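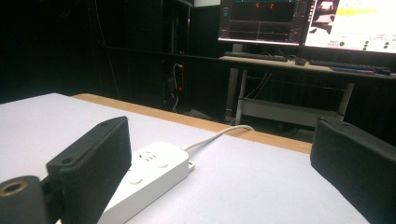 A hand-held gripper over the power strip task, one of the jobs on this year's Holloway Challenge list.

FOR IMMEDIATE RELEASE

Valarley Robotics Club heads to Holloway Challenge with hand-held grippers and a long list of chores

VALARLEY - Students from the Valarley Robotics Club will compete in the Holloway Challenge this July, the club said Thursday. First time in the open division. Team name is Jadia, same as last year, same as the robot arm they're bringing.

The open division is all household and office jobs. Plugging in, unplugging, moving a cord out of the way, picking up a power strip and setting it down where the judges want it. Teams get the task list ahead of time but not the layout of the table. Each team gets 12 minutes per round, 2 rounds, and the better score counts.

Jadia's students spent the spring teaching by hand. A student holds the gripper, does the job, does it again, moves things a little, does it again. The recordings go to the workstation and get checked on the monitors before anyone trains on them. Bad ones get tossed. As of this week the club has 978 good recordings across the whole list, most of them shot after school and a lot of them shot twice.

"We threw out so many in April," said Leilani Esposito, a junior and the team captain. "Everybody was going too fast. You'd watch it back and the fingers are closing before they're even on the thing. So we made a rule, slow hands. Booker put it on the door."

The power strip has been the hard one. Glossy white housing on a white table, a rounded top, and a cord that pulls it back to where it was. The team tried smooth fingers first and switched to ribbed ones, which Esposito said helped some but did not fix the cord problem. They are still working on the cord problem.

Booker Ridgeway, a sophomore, runs the recording sessions and keeps the log. Fitzgerald Ferreira, a senior, handles training runs and is the one you will find at the desk with the graphs up at 6 p.m. Both are back for there second season.

"I like the graphs," Ferreira said. "If a run looks weird on the graph it's going to look weird on the table. Mostly."

The club meets in the back lab at Rekcombe Technical High School. Coach Myung-ja Tak started it as a lunch activity, line followers and sumo bots, and moved to arms two years ago when students kept asking.

"They do the work. I unlock the room and I order the screws," Tak said. "Last year we scored zero on two tasks, flat zero, and they came back the next Monday with a list. This is that list, pretty much."

Last season Jadia entered the novice division and finished in the middle of the pack. Scoring is out of 100 for each task, with points off for dropping an item, hitting the table or asking for a reset. Esposito said the goal for July is no zeros. A top half finish would be nice. She did not want to say more then that.

Everett Lyons, who teaches electronics at Rekcombe and helps with wiring, said the students also rebuilt the gripper mount over winter break after the old one kept working loose. New bracket, new screws, a check before every session. Sessions start faster now.

Before the Challenge the team will hold an open practice in the back lab, Thursday at 4:30 p.m. Families, younger students and anyone curious are welcome. Visitors can try the gripper themselves and record a run. Enter by the gym doors, the front office will be closed. Parking in the east lot.

The club is also looking for old stuff to practice on. Power strips, extension cords, chargers, lamps without bulbs, anything with a plug and a cord that isn't damaged. It doesn't have to work. Drop off at the lab any school day until 5. Label the bag JADIA please.

Students entering ninth or tenth grade who want to join for next season can sign up at the open practice or see Coach Tak. No experience needed, no fee. Ridgeway needs at least one more person for the log.

Media contact: Myung-ja Tak, Valarley Robotics Club, Rekcombe Technical High School. Interviews with students by arrangement, after 3 p.m. only.

###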